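Sports Data Methods, Unit 2
Tackle counts and territory in rugby league
Notes revised 02/12/2019

Required before class: the Statville match file for Paritz v. Cledovance. It has one row per play and 97 columns. Most of the columns are not used in this unit.

1. Terms
A set is a run of up to six tackles by the side in possession. A set is complete if it ends in a kick or a score. Completion rate is complete sets divided by all sets started. 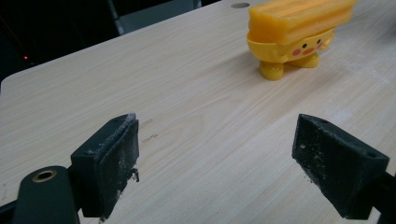
A penalty restarts the count. Treat the restart as part of the same set unless the ball changes hands. Older files start a new set at this point, so their completion rates are not comparable with ours.

2. Territory
Field position is measured in meters from a side's own goal line to the point of the tackle. Average the start position of each set. Do not average over plays, as long sets would then be weighted more heavily.
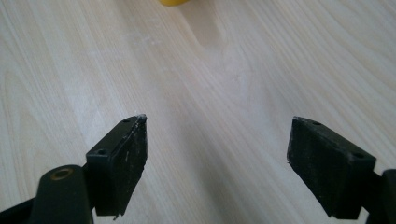

Short sets near the opposing line raise the average start position without adding many meters gained. Report both values, with the number of sets.

3. Missing rows
The January files from Sarantis lack tackle positions for kick returns. Drop these sets from the territory table but keep them in the completion table. State the number dropped.

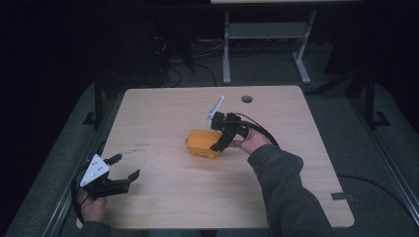 One reader of the earlier notes asked whether a set cut short by halftime should count as incomplete. It should be left out of both the top and bottom of the fraction.

Exercise: compute completion rate and mean start position for each side, by half. Round to 2 decimals.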